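Sorting out the mug shelf
17th April – by Maëlys Marty

Most mug shelves go wrong the same way. The ones you use every day end up in front, the big ones get jammed in at the side, and the back row isn't touched until June. Give it one clear table and half a morning.

Take everything out first, including the ones on hooks and the one on your desk. Wipe the shelf with warm water and a drop of dish soap, then leave the doors open until it's dry. While you wait, look over each mug in good light. Run a fingertip around the rim. A chip there means it goes – pens or seedlings, but no more coffee.

Brown rings inside a glazed mug come off with baking soda and a damp cloth. Don't use steel wool, it dulls the glaze and the next stain sets faster.
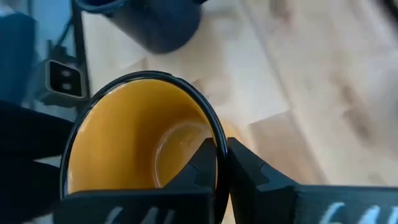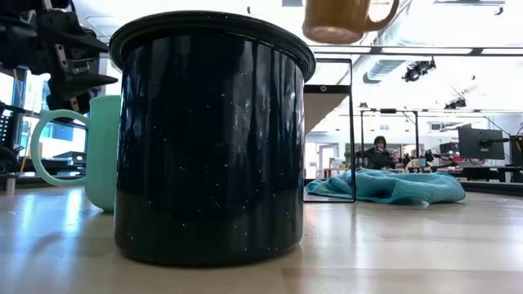
Enamel and ceramic on the same table. 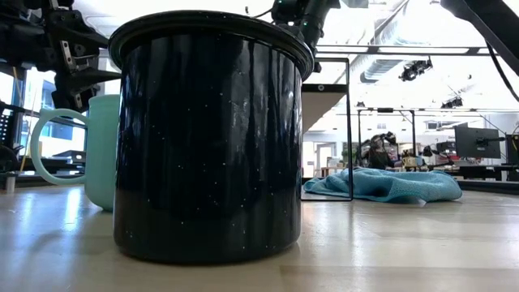
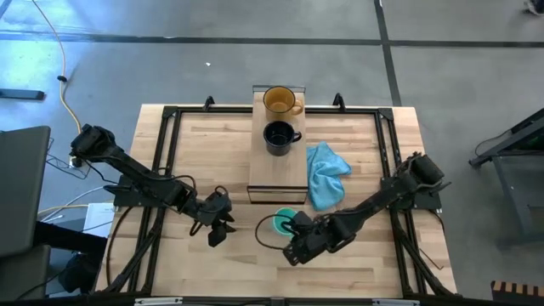
Enamel needs softer treatment. A plastic scraper is fine, a knife is not, and if the coating has chipped down to metal, dry that spot well every time or it will rust. I had a Belay camp mug for years before the bottom went, and that was my own fault for leaving it in the sink.

When you put things back, keep the heavy, wide ones low. Turn all the handles to the same side so you can lift one out without knocking its neighbor. Two deep is the limit. A small riser at the back helps if your shelf is tall, and a board on 2 blocks does the job as well as a bought one.

Fold a microfiber cloth and keep it at the end of the shelf for drips. Wash it without fabric softener or it stops soaking anything up.

Sign up for the Wadthorpe household letter. You can unsubscribe at any time.

Contact | © Wadthorpe Home Pages | Back to top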